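Letay Sisay keeps the spare parts in a fishing tackle box. Pivot pins are in the top tray, screws sorted by length in the next one down, and jaw pads lie flat at the bottom so they don't take a curl. She opens it before she has her coat off.

Sisay looks after the hand-held grippers at Ostham, where a small team uses them to fold and move household cloth. She came to the job from sewing machine repair, which she did for 11 years.

"It's the same kind of trouble," she says. "Things that pivot, things that pinch, and lint in all of it."

The gripper she talks about most is the one the team calls Bellamy. It has two jaws, driven through black link arms that pivot on metal pins. When I visited it had 1,636 hours in the log, a paper notebook with a pencil tied to it. Sisay does not trust the hours much. A day on bath towels, she says, wears a pad more than a week on shirts.

Her morning check takes a few minutes. She opens the jaws all the way and lets them close by themselves, with nothing between them. Then she holds one arm still and wiggles the other. If she feels play, she finds the pin it comes from.

"You put a fingertip on each joint and move the arm," she says. "The loose one clicks. You feel it before you hear it."

A loose pin comes out, gets wiped, and goes back in with a drop of thread locker. If the hole has gone oval, she changes the arm. She used to put in a bushing, but she gave that up in January after one worked its way out during a session and ended up inside a pillowcase.

Next she tries the grip on cloth, on a bed or a table, wherever the day's work will be.

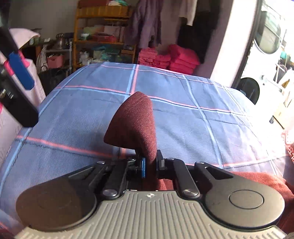
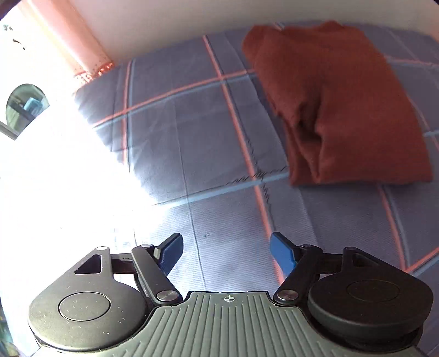
She has firm views on jaw pads. A new one is too slick for the first hour, so she rubs it down with a damp cotton rag before it goes on. She also marks the fitting date on the back in paint pen. The longest any pad has lasted on Bellamy is 229 hours. The shortest was 2, and she blames a zipper for that.

"People want to clean them with alcohol," she says. "I ask them not to. It dries them out, and then the edge starts to crack. Warm water, a bit of dish soap, let it dry overnight."

Lint is the other daily job. It gets in behind the pads and around the pins, and fuzzy fabrics are the worst. Sisay uses a soft paintbrush and a pair of tweezers. Compressed air pushes the lint deeper into the joints, she says, and she took the air line off the bench last year.

Negin Mirzaei, who plans the sessions, had asked for fewer stops. The two of them settled on a full strip-down every 159 hours, with only the morning check and the brush in between. Mirzaei says she was doubtful. "I thought we'd lose more time fixing things in the middle of a run," she says. "So far we've lost less."

A strip-down means both arms off, every pin out, and the position markers wiped with a dry cloth. Sisay lays the parts on a white tray in the order they came off. She does the left side completely before she touches the right, so the finished side is there to copy from.

She replaces the screws every time, whether they look worn or not. The heads round off, she says, usually from someone using the wrong driver in a hurry. There is one correct driver for Bellamy and it hangs on a hook by the bench with a length of red yarn on the handle.

Oratile Jacobs is learning the work from her and did his first strip-down alone last week. It took him most of an afternoon. He had one spacer left over at the end, so he took the right side apart again and found where it went.

"I didn't tell him," Sisay says. "I saw it on the tray and went to make tea."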